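Why near misses on the cleaning bench should be written up

Opinion
Wojciech Wieczorek
21/12/2023

Grultmont has published its internal report on the January fault at its Plendungate site, in which a two-armed robot kept hold of a cloth after it had been told to release it, and went on to its next movement with the cloth still in its fingers. Nobody was hurt. A spray bottle was pulled over, some of its contents ran on to the table, and the session was ended by hand. The company deserves credit for publishing at all. It is the contents of the report that I wish to question.

The work concerned is the sorting of household cleaning materials: cloths, sponges, sprays and the containers that hold them. 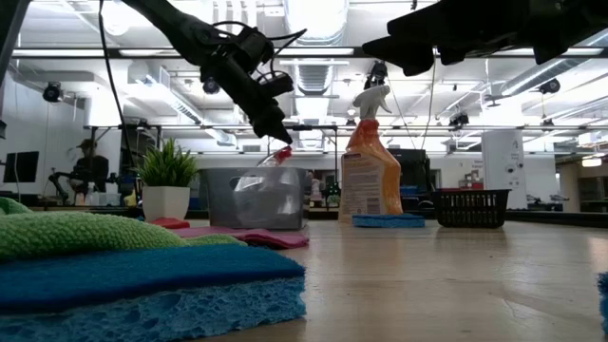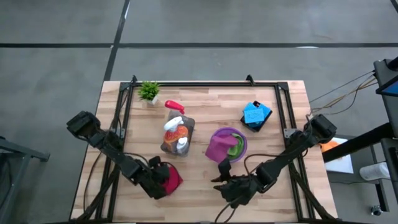 Cleaning materials and robot arms on the sorting tables at Plendungate.

The report runs to 40 pages. Most of them deal with the control software, Trornelico, and with the order in which messages were sent and received on the day. This part is careful and I have no quarrel with it. The software sent the command to open. The gripper reported that it had opened. The arm was then free to move, and it did so. Every step was correct by the rules then in force, and the report finds on that basis that the event was a "handling anomaly" and not a safety matter.

I believe that finding is mistaken, and that the mistake is a common one in our field.

The gripper had opened by the distance it was asked to open. A fold of cloth had caught on one finger and stayed there. Trornelico had no means of knowing this, as it judged release by the position of the fingers alone. In other words, the machine was asked whether its hand was open and gave a true answer. The question that mattered was whether the hand was empty, and at no point was it asked.

With a hard object the two questions come to much the same thing. A bottle that is let go will stand or fall. Cloth does neither. It clings, it folds over itself, it drapes across the item beside it, and a corner may be held fast while the rest lies on the table. Anyone who has hung out washing knows this, yet the risk assessment for the site treats a cloth and a sponge in the same paragraph and gives both the lowest rating. The reasoning is that soft objects do no harm. That is fair if one thinks only of being struck by them. It leaves out what a cloth can drag behind it.

In January it dragged a spray bottle. The report notes that the liquid did not reach any electrical part, and appears to take comfort from this. I take rather less. Arms of this kind carry cables along their length, and a work table used for cleaning materials will have liquids on it by design. That the spill ran one way and not the other was a matter of chance, and a safety case should not rest upon chance.

There is then the question of the stop. The operator on duty saw the bottle go over and pressed the stop button 2 seconds later. This is a good response by any ordinary standard, and the report rightly praises it. But the arm had by that time finished its movement. The stop played no part in limiting the event, and it should not be listed, as it is in the closing table, among the measures that worked. A person watching a machine is a useful safeguard against slow faults and a poor one against quick faults. We ought to say so plainly, if only in fairness to the people who are asked to do the watching.

Most troubling to me is the short section on earlier events. The site had recorded 10 cases of a cloth being held after release in the months before. All were entered as failed attempts, the same heading that is used when an arm misses its target or drops a sponge. None was passed to the safety officer. Set against 800 attempts with cloths over the same period, the number may look small, and it was plainly judged to be so. The rate of failure, however, tells us how well a machine performs its task. It does not tell us what happens on the occasions when it fails, and those records should have been read by someone whose duty was to ask.

The consulting firm Ziółkowski, which reviewed the report before it was issued, has suggested a check on motor load after every release, so that an arm which still feels a pull will wait. This is sensible and cheap. It will not catch every case - a thin, light cloth may pull too little to be noticed - and I would add to it a camera check of the open fingers before any long movement. The cost in time would be slight. Grultmont has accepted the first measure and has said that it will consider the second.

I would ask for one further change, which needs no equipment. Any case in which a robot moves while holding something it has reported as released should be logged as a safety event, whether or not anything is knocked over, and whatever the thing is made of. The arms at Plendungate returned to work under the old log sheet, and at the time of writing that sheet is still in use.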